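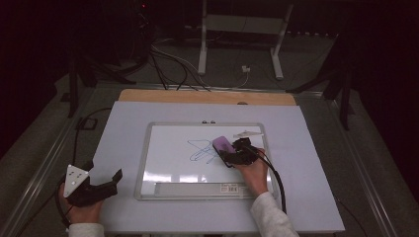
Blue marker and a purple eraser on a small framed whiteboard.

13/10/2021
By the Home Desk

Print this story | E-mail this story

The small whiteboard is having a moment, and I would like to know who asked for it. Stationery stores that used to keep a couple of them behind the poster tubes now give them a shelf. Bennani, the office supply chain, lists 15 sizes. Its Mustavbridge branch has them by the register, where the gum used to be.

The pitch goes like this. Paper piles up, phones distract, and a board the size of a place mat will hold your day and let it go again with one wipe. I have kept one on the kitchen table since January and I don't buy the last part.

One wipe is what happens in the store, on a board that has never been used, with a line drawn ten seconds earlier. At home the line has been there since breakfast. The first pass takes most of it and pushes the rest sideways. The second pass moves the gray stuff around. By the third you are pressing hard enough to shift the board, and if it is lying flat you need your other hand to hold it still. 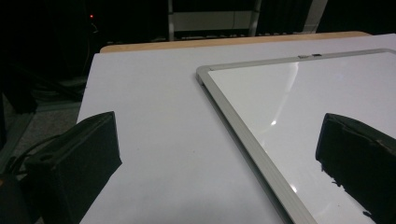
(Photo: Flelura)

Makers blame the marker. Marker people blame the board. Flelura, which sells both, blames the customer: its care leaflet says to clean the surface weekly with a damp cloth and let it dry fully before writing again. That is reasonable advice. It is also more looking after than I ever gave a notepad.

The eraser deserves more suspicion than it gets. Most are a block of foam with a felt face, and the felt loads up with ink dust long before it looks dirty. After that it puts back a little of what it takes off. Zidetti sells a rounded one for 299 cents, which is how the shelf tag has it, as if nobody would notice that it's a dollar short of four. The company says it is good for 600 wipes. I asked what counts as a wipe and was sent a link to the product page.

I got six weeks out of mine before it began leaving streaks. Tapping it against the step outside helped. Washing it helped more, though it took two days to dry and I used a sock in the meantime. The sock did just as well.

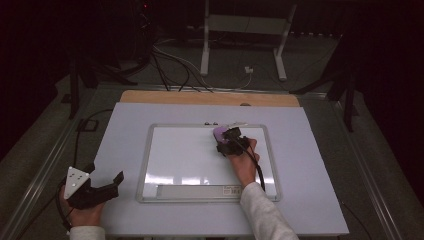

Then there is the question of where the thing lives. A wall board stays on its wall. A small one is meant to be portable, so it travels from table to counter to the top of the microwave, and the marker travels somewhere else. Magnets are supposed to fix this, and they do hold a shopping list. They also take up room on a surface that was short of it to begin with.

I'll allow that it works for children doing sums, and for anyone who thinks by scribbling and doesn't care to keep the results. For a list you need tomorrow, a sleeve dragged across the middle of it is a real risk. Roughly half of my Tuesdays-to-do never survived lunch. The back of an envelope costs nothing, and it goes in a pocket.

Contact us | Copyright 2021, all rights reserved | Back to top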